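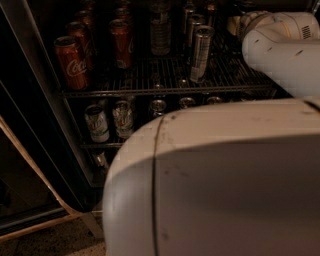 Photograph: Westamine Workplace Review

The shared refrigerator deserves better rules

A drinks refrigerator is a modest piece of furniture, yet it says a good deal about how a workplace regards the people who use it. At Herkirbridge, where 455 staff share 7 kitchens, the contents have for years been settled by habit. Red cans of Coca-Cola stand in rows, tall silver cans stand in a group, and a bottle of water takes the place left between them.

We hold that water should come first. It should have the whole of one shelf, at the front, where a visitor can find it without asking. Soft drinks may keep their place beside it. Few would wish them gone, and a ban of the kind tried at Drolska in January would be resented.

Wire shelves also reward some order. Each kind of drink should have its own column, filled from the back, so that older stock is taken first. Herkirbridge spends 3000 pounds a year on refreshments and has no written policy on how they are kept. One page would be enough, and it should be fixed to every refrigerator door before the autumn.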